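Groups > Venue Systems > Notebook

Filed under: Bars and late trading / Screens and sound

16 Jun 2026

Entry by M. Gronow. Copy to S. Janssen.

Purpose of the work

The Destcombe is a late bar with a capacity of 300 on the licence, and its owners have asked us to settle two matters before the autumn fixtures. The first is the delay between screens showing the same match. The second is the level of sound at the bar counter, where staff report that they cannot hear orders once the back room is full. The present entry covers the first matter in full and the second only in part.

Screen delay

The Kullov distribution box feeds every screen in the front bar and the back room. The two screens on the terrace are fed separately, through an older Tralley unit which was kept when the rest of the system was replaced in April. Customers on the terrace therefore hear the cheer from indoors before they see the goal. The manager regards this as the most frequent complaint of the season.

A test clip with a flash and a tone was played through both routes. The terrace picture arrived 428 milliseconds after the front bar picture. The figure did not change when the clip was repeated, nor when the terrace screens were switched to their game setting. I conclude that the delay arises in the Tralley unit and that adjusting the screens themselves will not remove it.

Two remedies were considered. The Kullov box can hold back its own outputs, which would bring all the screens together but would put the whole house behind the radio commentary that some regulars listen to at the counter. The alternative is to run a new cable to the terrace and retire the Tralley unit. Sieglinde Janssen prefers the cable. I agree, subject to the landlord's consent for the hole through the rear wall, which has not yet been requested in writing.
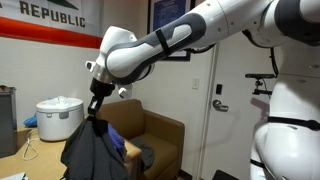
Sound at the counter

Readings were taken at the till end and at the glass-wash end with the house playlist at its usual Saturday setting. This was done with the bar closed, so the results show only what the loudspeakers contribute. The glass-wash end is clearly the worse of the two. The loudspeaker over the side door points along the counter and ought to be turned towards the seating.

The Sarkar limiter was found to be set correctly, but its cover had been left unscrewed and the key was in the lock. The key has been handed to the manager. Under the terms of the licence the setting may not be altered by staff, and I have asked for a short note to that effect to be placed in the duty book.

A dip in the mid range, centred on 2000 Hz, made speech at the counter easier to follow in our trial. Meaningful judgement will require a full room – a quiz night would serve, a cup tie would be better. The trial setting has been saved as the second preset and the original remains on the first.

Costs and stores

The quotation for the terrace cable, wall work included, stands at £1303 before tax. It does not include making good the paintwork. The spare bracket for the side-door loudspeaker is in our own stores and will not be charged.

Outstanding

– Letter to the landlord concerning the rear wall (S.J.)
– Turn the side-door loudspeaker and repeat both counter readings (M.G.)
– Confirm with the manager which evening may be used for the occupied test
– Return the borrowed tone generator, with its lead, to the upstairs cupboard

The terrace screens are to remain on the Tralley unit until the letter has been answered.

M.G.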